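August 18, 2022

Second day lost to the gripper. It let go of the ketchup bottle again on run 1701, no error, no warning, fingers just opened halfway to the plate. Ahonen support blames a loose connector and wants us to reseat the cables. We did that last week. I don't buy it.

What bothers me more is the log. It says the grip was holding the whole time, so the safety stop had no reason to trip. If this had been a knife I would not be so calm. Vidora still quotes 200 clean runs in their pitch, and I'd love to know who was watching.

Told them no more runs with hands near the table until I see 6 drops explained. I expect another new firmware file instead. 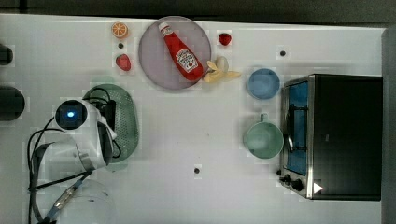 The table today, with the bottle across the plate.

Reseated the cables anyway. Will try 4 slow runs tomorrow.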